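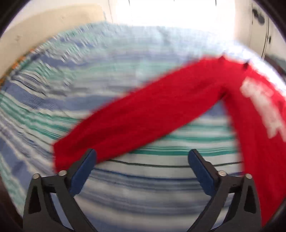
Card cost is the number a player pays to put a card on the board, and in a lane game such as Homik it decides most of what happens in the first five turns. A cheap card is rarely strong by itself. It matters because it lets you play a second card in the same turn. Colour does part of this work on the table: a player should pick out a costly card as fast as you pick out a red top on a blue and white striped sheet. Keep one strong colour for the top cost band and use it nowhere else.

Cost reduction
An effect that lowers a cost must say when it ends. "This turn" and "while in hand" play very differently. In the first Homik set, Bohdan Hnatiuk left the end point off one card, and it had to be reworded.

Deck size
We use 30 cards, with no duplicates. The full pool is 336.

For the seminar
Bring a 30-card list and mark every card that changes a cost. Shabnam Khattak takes group A, Imtiaz Haque group B. Written notes: 200 words at most.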